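Shelf Automation in the Beverage Aisle: Staff FAQ
Kanduvska store operations, revised 28th August

What does the Prilambridge system do?
It plans shelf work. Stock data goes in overnight and a task list comes out before opening, sorted by aisle and shelf level. Facing, straightening and restocking are listed as separate tasks.

Is facing still on my task list?
Yes. Blocks of bottles are squared by hand, front row first, then the rows behind.

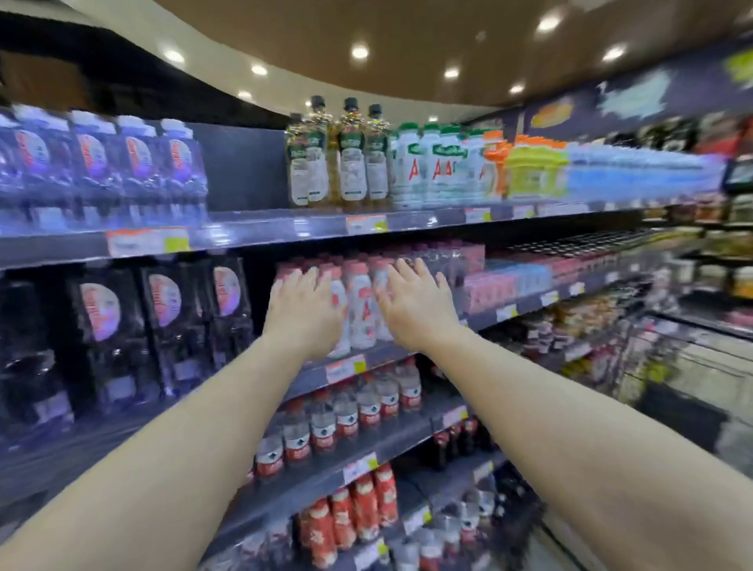 Multipacks are handled last in each section. If a block will not square up, check the depth setting for that shelf and enter code 43 on the handset.

Do shift hours change?
Hours stay the same until December. The manual gap count at the start of each shift has been dropped, and that time moves to restocking. Any change after that will be posted with the rota.

How are single bottles treated?
Small water bottles are pulled, checked and set back with the label forward. Keep the last bottle tight to the divider.

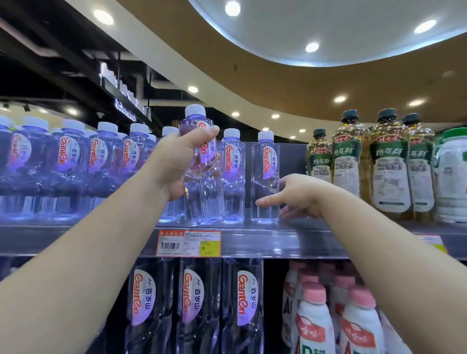 Who corrects a wrong task?
The person holding the handset. Reject the task, pick a reason from the list of five, and go to the next one. Rejected tasks go to the Flutitz desk for review.

Is my speed recorded?
Task start and end times are stored by aisle for three weeks. They are not linked to employee numbers.

Comments (2)

nightfill_b
Code 43 still throws an error on the older handsets. Restarting clears it.

aisle lead
Can the reason list include "delivery short"? We use "other" for that every week.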